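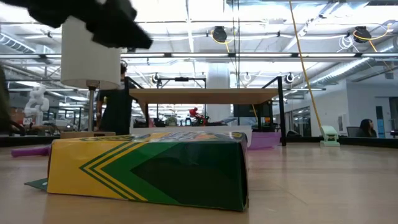
Surnbridge, February

Posted by Glenys Tautahi
Print this page | E-mail this page

Does randomizing where the objects start really help a grasping policy, or am I wasting my mornings? We're trying to reproduce a result that says a policy trained on varied start positions holds up better on new layouts than one trained on neat, fixed ones. Our long item is the green and yellow crayon-style box lying on its side, and it's the one that gives me grief. I've got 700 demos, all teleoperated, most with the box in nearly the same spot. On that spot the policy looks great. Slide the box over a bit and the gripper closes on air! Do I throw the lot out and start again, or can I mix in new ones? And how many trials do I need before I can believe a number?

Jonas Reisinger

Don't throw anything out. I had the same problem with a long box last year and kept my old demos, then added fresh ones with the box shifted and turned a little every time. What helped me most was taping a grid under the work area and drawing the start cell from a list - if I chose by eye, I kept drifting back to the middle without noticing. Also sample the two sets evenly in training or the old data will swamp the new.

For testing, I do 20 trials on the familiar spots and 20 on spots the policy never saw, and I report them separately. My last run got 14 on the unseen side, and I wouldn't read much into a difference of one or two at that size. Write the start positions down before you run anything, and use the same list for both policies. Otherwise you'll end up comparing layouts.

Severin Hauser

more data

Urs Hollenstein

I'd check the lamp and the other stuff near the box too (I can see a purple cylinder right behind it). If those stayed put through all your demos, the policy may be steering by them. Cheap test - leave the box exactly where it is, move only the lamp, and run it again. If your success rate drops, vary the background items along with the box when you collect the new set. We lost most of a month on the Rainer project before trying that, and it was a lamp for us too.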